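Can a machine fold my laundry yet?
Posted in Household and Appliances, 26 Sep 2022

flatbed_dweller
I run a small guest house and do the laundry myself. Sheets go out to a contractor, but clothing left by long-stay guests comes back to me for folding, and it takes up most of an afternoon. A sales rep has offered me a folding cabinet made by Omaneck for £2,746. The leaflet says it handles shirts, trousers and towels. Is this sort of thing ready, or should I wait? I would also like to know whether anything exists that will pick clothes out of the basket unaided.

Venter
Two separate problems. Folding a garment that is already flat and held at known points is solved, and has been in industrial laundries for years. Picking an unknown garment out of a heap, finding its hem and shoulders and laying it flat is not solved at a price you would pay. The cabinet you describe does the first part only. You clip each item on by hand, one at a time, the right way up and buttoned. By the time you have done that, you are most of the way to a folded shirt. 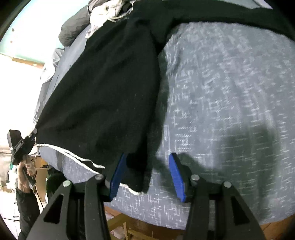 Cloth is hard for a gripper because it has no fixed shape. A mug looks like a mug from any side, whereas a jumper can lie in any number of ways and each one has to be worked out afresh. Dark knitwear is a poor case for a vision system, as the folds show little contrast and a sleeve lying over the body is easily lost. A white stripe along the hem, like the one on the black garment on the bed, gives the software an edge to follow. A busy printed bedspread underneath does the opposite — plain backgrounds are easier. Two fingers with padded tips can pinch a single hem well enough. The trouble comes in knowing which layer has been pinched, and whether there are two of them.

My advice is to wait. If you must spend money, a wide table at the right height will save you more time.

Sterora
I had one of the cabinets on trial for 17 days in February. It was the Flurano, not the Omaneck, but the layout is much the same. Towels were fine. T-shirts were fine if clipped squarely. Anything thick jammed, including hooded tops, and clearing a jam meant taking the front panel off. It also would not take children's sizes. I sent it back. The unit is heavy, so check who pays for the return carriage before you sign anything.

flatbed_dweller
Thanks both. Return carriage is at my expense according to the small print, so I will leave it for now.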